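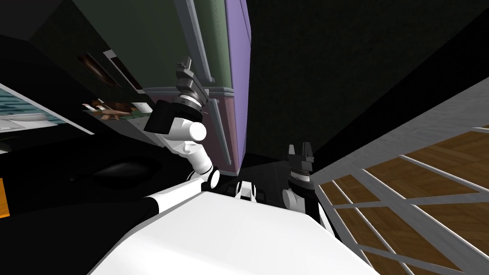 Unit 4: Reaching in the kitchen sim

Notes by Damián Saavedra. Read these before the August lab session and bring your config file from Unit 3.

The task

A two-armed robot stands in a simulated kitchen. Your planner has to bring one gripper to a given pose in front of a cabinet, and hold it there while the other arm keeps clear. You don't open the door in this unit. Grasping comes in Unit 5.

Where the planner gets its scene

The simulator, Prudano, publishes the pose of every fixture at startup. Cabinets and counters go into the collision world as boxes. The robot's own links go in as capsules. The Kallville kitchen loads as 176 collision shapes, and most of your planning time will go to checking against them. If your count is different, you have the wrong scene version.

Head camera and self-view

When an arm is raised, the robot sees a lot of itself. If you build an obstacle map from depth without masking the body, the planner will treat the arm as an obstacle and report that the start state is in collision. This is the most common bug we get in submissions. Run the self-filter first, using the joint state with the same timestamp as the depth image. A stale joint state leaves a ghost of the forearm in the map.

Head tilt matters too. The cabinet is fixed in the world frame, so transform its pose through the head joint before you compare it with anything in the camera image.

Planning settings

Start with a padding of 2 cm on the links and a limit of 12 seconds per query. With seed 578 the reference solution finds a path on the first attempt. Plan for both arms together - planning them one at a time works until the elbows get close to the torso.

To hand in

Your config file, the planner log, and a short note on one query that failed and what you changed. Submit through Delis before noon on lab day.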